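首页 工作笔记 草稿 装订 归档 搜索

工作笔记:《Vorell》第二稿修改

2025年12月3日

早上把第二稿从头到尾读完,只读,没动笔。打印稿1.5倍行距,铅笔放在手边,画了三十多处竖线,留到下午再看。第二稿比第一稿短,第一稿写到最后自己都记不清哪些伏笔已经放过,同一封信在两章里各被发现一次。这次至少没有这种事。

先把目前的结构记下来,省得过几天又翻。全书四部,背景是山城Grirholm,时间跨度从河面封冻到第二年开闸。主线是Ema回城处理母亲留下的印刷铺,副线是镇上的修表人Vidal和他不肯交出的一本登记簿。第一部讲回城,第二部讲铺子,第三部讲登记簿,第四部讲水闸。书名暂时还是《Vorell》,即那条河的名字。编辑那边说读者不知道怎么念,我打算等第三稿出来再讨论。

上个月做的事

11月基本都花在第二部。原来的第二部有十一章,其中三章是Ema一个人在铺子里整理铅字,写得很细,自己也喜欢,但是读下来人物一步没走。现在把三章合成一章,删去的段落存到“剪下来的”文件夹里,没有真扔。合并之后,母亲的账本提前出现,放在第九章开头,Ema翻到“1870”这个年份时第一次怀疑铺子的来历。原来这个发现要等到第十四章,中间隔得太远,试读的人到那里已经忘了铺子门楣上刻的也是这个年份。

另外改了叙述距离。第一稿里我老是跳出来替Ema下结论,“她这时才明白”“她终于懂得”,搜索了一遍,这类句子多得难看。现在的做法是每碰到一句就删,删完看上下文能不能自己站住。站不住的,说明前面的场面没写够,回去补场面。第六章为此重写了两遍。

每天的量没有硬定。11月写得最顺的一天是1048字,就是Ema和姨妈在渡口吵架那一场,一个上午写完,后来只改了几个词。最差的几天一个字没有,全在调章节顺序。调顺序也算工,记在本子上。

第三部的问题

问题集中在Vidal身上。三份试读意见,两份说看不出他为什么要藏登记簿。我自己知道原因:簿子里有他父亲的签名,签在一份让镇子下游几户人家迁走的文件上。但是第三部里这个原因只在对话中带过一次,还是由别人转述,读者当然抓不住。

考虑过的几个改法:

一、加一章Vidal视角。试写了开头两页,语气不对,读起来像另一本书。全书其他地方都贴着Ema走,单给他一章太突兀,放弃。

二、让Ema自己看到签名。好处是直接,坏处是后面第四部的对峙没了力气,她什么都知道了,Vidal再说什么都是重复。

三、让Ema看到登记簿,但是签名那一页被裁掉了,裁口很旧。她能看出少了一页,不知道少的是什么。等到Vidal在水闸边自己拿出来。目前倾向这个。裁掉的那页编号定为第40页,前面第十二章提到簿子时要补一句页码连续,不能太显眼。

第三种改法牵动的地方:第十二章、第十七章、第二十一章、第二十三章。第二十一章最麻烦,那里Ema对姨妈复述过登记簿的内容,要整段重写。

关于Vidal的说话方式也记一条。他现在说话太像我。句子完整,还爱用比喻。修表的人不必沉默寡言,那样又成了套路,可以让他话多,但是话都落在具体东西上:零件、价钱、谁家的钟又停了。真正要紧的事他绕过去。昨晚把第十七章的对话按这个想法改了半页,念出声来,比原来好。

爱情线

第一稿里Ema和渡船工的关系占了很大篇幅,三个人之间来来回回,像是书的主干。第二稿压下去了,现在又觉得压得过头,第四部他出现时像个陌生人。需要在第二部补一场,不用长,两个人一起做一件琐碎的事就行。备选:搬印刷机的底座;或者在渡口等一个不来的乘客。倾向后一个,和吵架那场用同一个地点,读者会记得。

这条线要说的还是老问题:Ema留下来究竟是为了谁。我不想在书里给出答案,但是自己心里得有。目前的答案是她留下来时并不知道为了谁,走完第四部才知道可以不为谁。这句话不能出现在正文里,写在本子上就够了。
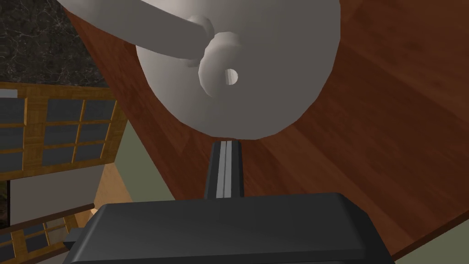 时间线核对

下午核时间线,用的还是那张长纸,横着贴在墙上。查出的毛病:

第三章说封冻已经两周,第五章渡船还在走。改第三章,封冻推后,改成“岸边起了薄冰”。

第十章Ema的母亲去世“八个月前”,第十六章又成了“去年春天”。按故事开始的月份推,8个月是对的,第十六章改。

第十九章是集市日,第二十章是隔天,写的却还是集市散场。两章之间缺一夜,或者干脆合在同一天。先合,看节奏。

姨妈的年纪前后差三岁。以第二章为准。

水闸的开启要三个人同时操作,第四部只写了两个人到场。这个错误从第一稿带到现在。第三个人让渡船工来,正好也解决他在第四部没事可做的问题,但要先把上面说的那一场补好,不然显得是硬拉来的。

地名也统一一下。镇子一律写Grirholm,不再出现“老城”“上城”两种叫法混用的情况;姨妈口头可以说“上头”,只有她说。河名第一次出现在第一章第二段,后面尽量就叫“河”。

开头

第一章的开头换过五次。现在这一版从Ema在船上数行李开始,平,但是稳。试读的人里有一位建议从葬礼开始,想了想还是不采纳。葬礼一写,读者就等着她哭,后面的冷淡反而成了要解释的东西。从行李写起,她少带了一双鞋,到镇上第一件事是借鞋,姨妈给她的正好是母亲的。这双鞋后面用了三次,够了,不再加。

第一段的第三句和第四句可以对调。念了几遍,对调以后停顿落在“水”字上,好一些。已改。

给编辑的回信要点

样章下周发,发第一章到第四章,不发第九章,虽然第九章写得最好。单独看会以为这是一本悬疑小说。

章节标题去掉,只留数字。部的标题保留。

关于篇幅:第二稿删完以后偏短,第三部补完会回来一些,不必为了凑厚度加内容。

书末要不要附地图,先不附。手画过一张,自己用,方位有两处和正文不符,真要附还得请人重画,正文也得再核一遍。

讨论题的事对方又提了,说读书会喜欢。可以写,放到定稿之后,现在写会反过来影响正文,会不自觉地往题目上靠。

明天

先改第十二章那句页码,趁还记得放在哪里。

第二十一章重写,预计两天。姨妈在这一章里应该比Ema先猜到少了一页,但是不说。她手上要有活,剥豆子用过了,换一样。

渡口那场先写对话,不写天气。

查一下活字排版里“倒字”的几种叫法,第七章用的那个词不确定,问过懂行的朋友,还没回信。

铅笔画的三十多处竖线,今天处理了一半,剩下的都在第四部,多数是句子太长。第四部通篇句子偏长,大概是写的时候赶着收尾。拆句子的活放在晚上做,不费脑子。

稿纸还剩半包,要买。

联系作者 | 文字版权归作者所有,转载请先来信 | 返回顶部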